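Section 4. Setting Up the Chopstick and Spoon Station

Before your guests come through the door (and they always come all at once, don't they?), take a few quiet minutes to get the small things ready. The Evangelista hosting kit gives you a bin and a serving tray, and between them they will keep a soup supper moving along nicely.

1. Spread the tablecloth and smooth it out from the middle with the flats of your hands. If yours has a printed grid, line one row of squares up with the edge of the table and the rest will follow.

2. Set the bin down on the left and the tray to its right, close enough that a person can reach both without shuffling sideways.

3. Put the chopsticks in the bin with the thin tips up, leaning them against the far wall, and lay the soup spoons together near the center of the tray. We like the white spoons on the black tray, as they are so easy to spot from across a room.
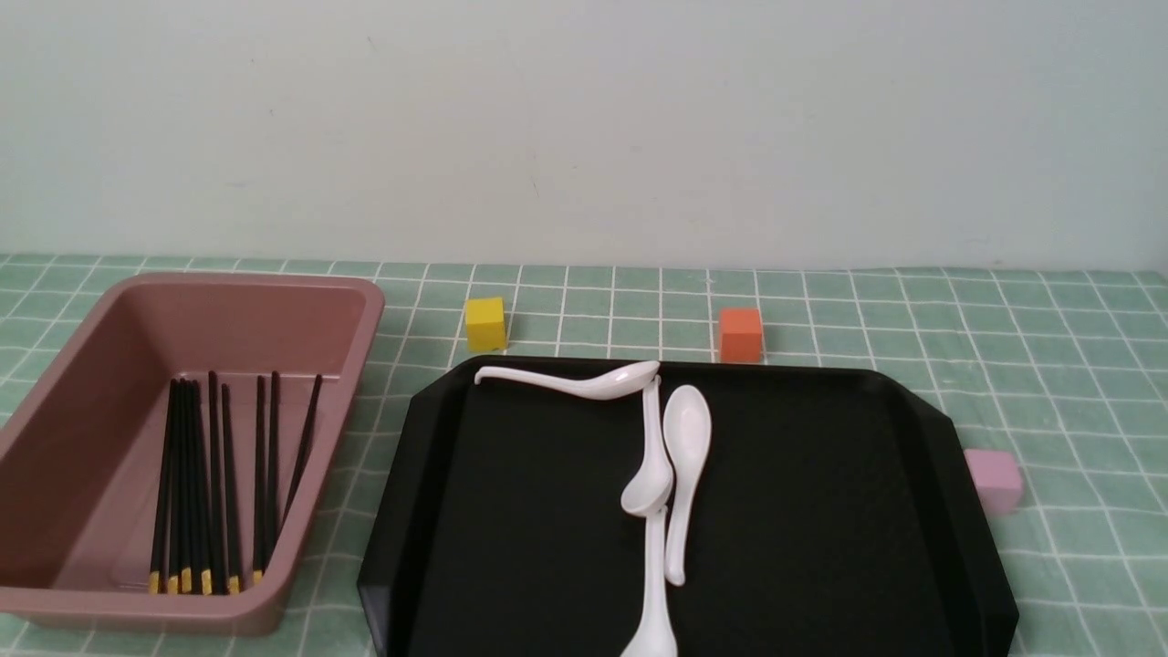 4. Check the stock before you call everybody over. The full kit holds 20 pairs of chopsticks, but there is no need to put them all out at the start. A few at a time looks friendlier, and you can top up as the evening goes on.

Note: Chopsticks like to slide. If one ends up leaning off on its own, just nudge it back toward the others.

Caution: Do not use the tray to carry hot pots. It is meant for spoons, small bowls and the like, and a hot pot may mark the surface for good.

5. When supper is over, wash the bin by hand in warm soapy water and dry it well, going all the way around under the rim where drips tend to hide.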